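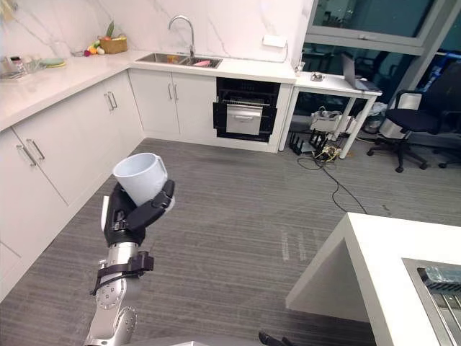
Wednesday, January 1, 2020

Happy new year, all! I promised a few of you I'd finally write down how I use curry leaves, so I'm doing it in bits, with a pot of rasam on the go.

First thing, and I will keep saying it until I'm blue in the face: curry leaves have nothing to do with curry powder. The smell is its own thing, a bit citrusy, a bit smoky, and if you've only met the dried ones in a jar then you haven't properly met them yet.

I learnt from Geetha Kotian, who lived upstairs from me when I first moved to Ongate and let me sit in her kitchen on Sunday afternoons while she cooked for the week. She never measured a thing, so any amounts I give you are my own guesses from years of trying to get it to taste like hers.

The basic tempering, then. Heat 2 tablespoons of oil in a small pan, drop in a teaspoon of mustard seeds and wait for them to pop. Then a dried red chilli, then a good sprig's worth of leaves, and stand back, they spit like anything! 30 seconds and it's done. Tip the whole lot over your dal, oil and all.

Dry the leaves well if you've washed them. I pat mine in a tea towel and then leave them on it while I chop the onions. (I still get spat at. I have an old apron for it.)

Someone asked if you eat them or leave them on the side of the plate. I eat them. My brother lines his up round the rim like fish bones and we've stopped discussing it.

For potatoes: boil 5 medium ones, let them cool, cut them up roughly. Do the tempering as above in a bigger pan, add half a teaspoon of turmeric and a sliced onion, let the onion go soft, then in with the potatoes and plenty of salt. Lemon at the end. Lovely cold the next day in a sandwich, with too much butter.

Buying them – I get mine from Larnico, the little grocer's by the bus station, where it's 70p for a bunch that does me a fortnight. Pull off what you need and put the rest in the freezer in a bag, straight from the shop. They go dark when they thaw, so use them from frozen. The smell holds up far better than you'd expect.

Ermelinda Neves has just replied to say she puts them in the butter when she does prawns, with garlic and a splash of white wine, and now I can't think about anything else. Ermelinda, how much garlic??

As for growing one, I've got a small plant on the bedroom windowsill that dropped nearly every leaf in the cold weather and is now mostly a stick. I'm told to keep it on the dry side and wait until March before I fuss with it. Will report back. Rasam's boiling over, got to go!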